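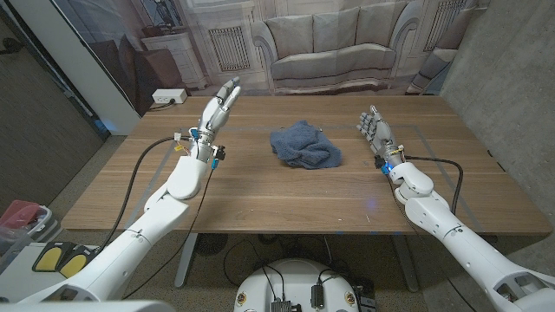

Can a robot fold the laundry in an ordinary house yet?
Parts of it, slowly, and with people standing by. Towels are about the limit of what most labs will show a visitor, and a mixed basket of shirts, socks and fitted sheets is still some way off.

Print this page | E-mail this page

I went to the open day at the Talodwood works in Dorkby with that question in mind. Our repair shop does small jobs for hotels and care homes, and every year a customer asks when the machines are coming to take over the linen room. The works opened its doors in April, for the first time in two years, and I put my name down early. There were 57 of us on the list, split into groups of 10 or so, and each group got a guide and a paper badge.

The first stop was the old side of the building, where Talodwood still makes shelving for shops. The saws and the edge banding line run with very few people near them. Boards go in one end, and stacks come out the other. The guide said the line had been like that for seven years and that the hard part was never the cutting. It was picking up the odd piece that fell crooked, and that job still belongs to a person with a pair of gloves.

Past the canteen is the room they share with Flodura, a smaller firm that works on household chores. They had towel handling on the program for the day. It is a modest room with a concrete wall, gray carpet and a big printed living room hung up behind the table. The two-armed robot is white, with a full set of fingers on each hand. A single towel was the whole job.

I had read plenty about grippers before the visit, most of them simple two-finger pinchers. A hand with fingers is a different bet. It has more joints to go wrong, and more to keep track of, but it can in theory use the same door handles, jars and drawers that we do. The Flodura people were frank that a pincher would be cheaper for towels alone. Their argument was that nobody buys a machine for towels alone.
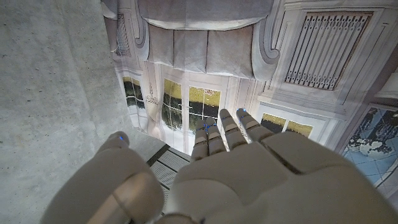
The back of one hand, with small blue lights on the fingers.

We got a good ten minutes for questions. I asked about time. A person in a hotel laundry folds a bath towel in a few seconds and is already reaching for the next. The answer was that speed comes last on their list. First they want the robot to find a corner in a heap, every time, whatever shape the heap is in. Cloth is awkward that way. A box looks like a box from any side, but a dropped towel never lands the same way twice, and the corners are usually tucked under.

They keep a log of attempts, and the sheet by the door gave the total as 2,209. I asked how many of those were good ones and was told that depends on what you call good. A fold that is square enough for a bathroom shelf at home would be sent back in a hotel. I thought that was a fair reply, and it matches what our own customers say.

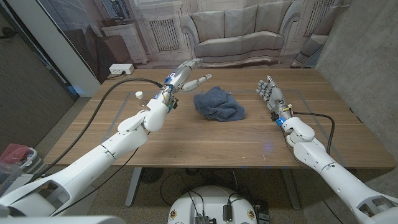 Which chores are closest to being done by machine?
Floors are already there in many homes, and mowing is close behind. After that come jobs where the items are stiff and all alike, such as loading trays or stocking a shelf with boxes. Cloth, food and anything breakable come later.

The last stop was the packing hall, which was being run with help from Ó Flaithearta, the shipping contractor. Carts follow a painted line on the floor and bring cartons to the benches. People do the packing. I asked one of the packers if she would like a robot at the next bench, and she said she would take one that could find the end of the tape.

Coffee was served at the end, and parking was easy. The tour runs nearly two hours, all of it on your feet, so wear decent shoes. Anyone who wants to go next time should write to the works office in Dorkby and ask to be put on the list. I plan to go again, and I'll bring one of our pillowcases.

Posted 4 Jun 2023 | 7 comments | 10 shares

Contact | Copyright, all rights reserved | Back to top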